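Section 6: Chore Readiness and Supervised Table Clearing

6.1 Purpose of this section

This section assists facility operators in deciding which household chores may be assigned to the Arkton tabletop arm, and under what level of supervision. It applies to units running the Someck task library and should be read together with Section 4 (Workspace Limits).

Operators frequently ask whether the arm can be left to tidy a kitchen on its own. At the present release it cannot. It is rated for a limited set of tabletop chores, each of which must be rehearsed in simulation before it is carried out at a physical bench.

6.2 Chore ratings

Rating A - may run with an operator in the building: sorting dry, rigid items into a fixed tray.

Rating B - may run with an operator at the bench: clearing mugs, dishes and small personal items from a table.

Rating C - simulation only: wiping, pouring, folding laundry, loading a dishwasher, and any task involving knives or glassware.

NOTE: Ratings are assigned to the whole chore. A task that combines a Rating A step with a Rating C step is to be treated as Rating C.

During acceptance testing at the Wollico site, the table-clearing chore was attempted 347 times in simulation. The arm completed 252 of these attempts without operator input. The remainder were halted by the operator or by the software, most often during the approach to small, flat objects. These results support supervised use and do not support unattended use.

6.3 Before you begin

1. Confirm that the emergency stop is within reach of the operator and has been tested during the current shift.

2. Open the Someck console and select Rehearsal. The console will not release a chore to the physical arm until a rehearsal has been logged.

3. Load the table-clearing layout that most closely matches the bench. If the bench colour is dark, select a layout with a dark surface so that contrast is fairly represented.

4. Enter the destination for each class of item. Crockery and personal items must not share a destination.

CAUTION: Mobile phones, eyeglasses and hearing aids are classed as personal items. Do not permit the arm to place them in or beside a sink, whether or not the sink is in use.

6.4 Rehearsing the chore

1. Press Start and allow the arm to move to its first viewing position. Error code 816 indicates that the wrist view has not been received; restart the console before proceeding.

2. Check the wrist view before authorising the first grasp. The target must lie between the open fingers, and neighbouring items must be identified. In the view shown with this step, the target is the small keypad phone; the tan mug and the amber-yellow dish are to be left in place until the phone has been dealt with. The view may be tilted in relation to the table, and dark fingers may be hard to make out against a dark surface. 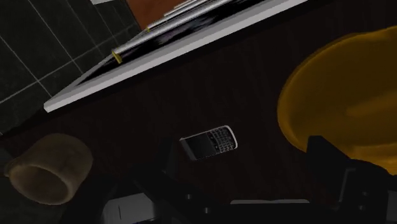 3. Select Authorise. Observe the descent and press Hold if either finger approaches a neighbouring item.

4. Where a grasp fails, allow the software no more than 2 further attempts. Repeated attempts on a thin object tend to push it toward the table edge.

5. Once the item has been released at its destination, confirm the placement on the console and proceed to the next item.

6. Save the rehearsal log under the name of the supervising operator.

6.5 Changes to ratings

Requests to change a chore rating should be directed in writing to Magdalini Galanis, Product Safety, with the rehearsal logs attached. Ratings are next scheduled for review in July. The Kang soft-finger kit does not alter any rating listed in 6.2, and units fitted with the kit must be rehearsed again before physical use.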